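Skemton Hardwax Oil for Wooden Countertops

Satin or matte. Sold by the can, 16 oz or 20 oz.

In stock, ships from our Kurlow workshop

I've been oiling wooden countertops for a living for long enough that my hands smell of the stuff on vacation. Skemton is the one I keep going back to, so when I started this little shop it was the first thing on the shelf. It's a hardwax oil, meaning an oil that soaks in and a wax that stays near the top, and between them they give you a counter that still feels like wood when you put your palm on it. I can't stand that thick plastic feeling you get from some varnishes. If you like it, no hard feelings, but you're on the wrong page!

Which finish should I get?

Satin has a soft glow to it, a bit like a good wooden salad bowl. Matte is very flat and makes pale woods look as if you've left them alone. I have satin on my own kitchen counter and matte on the shelf above it, and I like the shelf better, so make of that what you will. Matte does show greasy fingerprints a little more, mostly on dark woods like walnut. On oak, beech or maple I'd go with whichever one you think is prettier.

Neither one has any color in it. They will both warm the wood up slightly, the way it looks when you wipe it with a damp cloth. If you want to know what you'll get, do exactly that: wipe a corner with a damp cloth and look at it before it dries.

How far does a can go?

The 16 oz can will do two thin coats on a normal galley kitchen counter, with a bit left for touch-ups. The 20 oz can is for people with an island, or people who pour too much (me, for years). Thin coats really are the whole trick here. If the surface looks glossy and puddly after you've spread it, you've put on too much and it'll stay tacky for days. Wipe it back with a clean rag and you'll be fine.

What's it like on pale wood?

Light oak is my favorite thing to put this on. Pale wood near a window gets a lot of sun and every streak you leave will show when the light comes in low, so I always do the last wipe in the morning with the blinds open and my head down at counter level. I look ridiculous. It works, though, and I've caught plenty of missed patches that way.

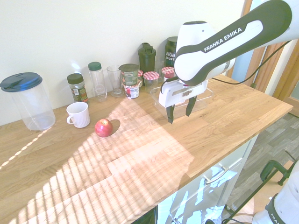 Light oak butcher block with the sun across it.

Sun also changes oak over time. It goes a bit more golden, and anything that sits in one place for a whole summer leaves a paler patch underneath. I had a bread box that stayed put until July one year and the outline was there for ages. Shuffle your jars and trays along every few weeks and it all evens out. The oil won't stop the color shift, and I'd be suspicious of any clear finish that promises it will.

How to put it on

Sand the bare wood to 120 grit, going with the grain, then vacuum it and wipe off the dust. Don't go much finer than that. A very smooth surface looks lovely but the oil has a hard time getting in, and you end up with a weak finish on top of very silky wood, which is a sad way to spend a Saturday.

Stir the can well, right down to the bottom. Please don't shake it, you'll get bubbles. Spread a small puddle with a white pad or a lint-free rag, work it along the grain, leave it for ten minutes, then wipe off everything that hasn't soaked in. Let it dry overnight with a window open. Do it again the next day. End grain drinks a lot more than the rest, so give the cut ends and the edges around the sink a third coat.

You can use the counter gently after a day. Keep water and hot pans off it for a full week, and don't put a rug or a plastic mat on it in that time either.

A serious note about rags: oily rags can heat up and catch fire on their own. Lay them out flat outdoors to dry, or soak them in water and put them in a metal can with a lid. I do this every single time, even when I'm tired.

Looking after it

Wipe with a damp cloth and a drop of mild dish soap. No bleach, no scouring pads, no spray cleaners with vinegar. Dry around the faucet when you think of it. When the wood in front of the sink starts to look dull and water stops beading, rub in a very thin coat just there, no need to do the whole thing. That's the part I love most about an oil finish! You can fix one sad spot while the coffee brews, and blend it out at the edges with your rag.

Black rings on oak come from wet metal, usually a can or a cast iron pan. Sand the spot lightly by hand, and if the ring is still there use an oxalic acid wood bleach (follow the label, wear gloves), rinse, let it dry and re-oil.

Goes well with

Conport white applicator pads, pack of two. They don't shed, and they last if you wash them out right away.

Siliņa cotton rags. Soft, already washed, no loose threads to pick out of your finish.

Bits and pieces

Item number: 617
Sizes: 16 oz, 20 oz
Finish: satin, matte
For: indoor wood, bare or previously oiled
Not for: varnished or painted wood, laminate, outdoor tables
Recoat: overnight

Shipping and returns

Cans go out by ground only, so I can't do next-day, sorry. Unopened cans can come back within 30 days. If yours turns up dented but not leaking, send me a photo before you open it and I'll sort something out.

Not sure if your counter is oiled or varnished? Put a drop of water on a worn spot and leave it for a few minutes. If the wood goes darker underneath, you most likely have an oil finish that's ready for a top-up. If it just sits there, write to me before you buy anything.

Page last updated February 14, 2025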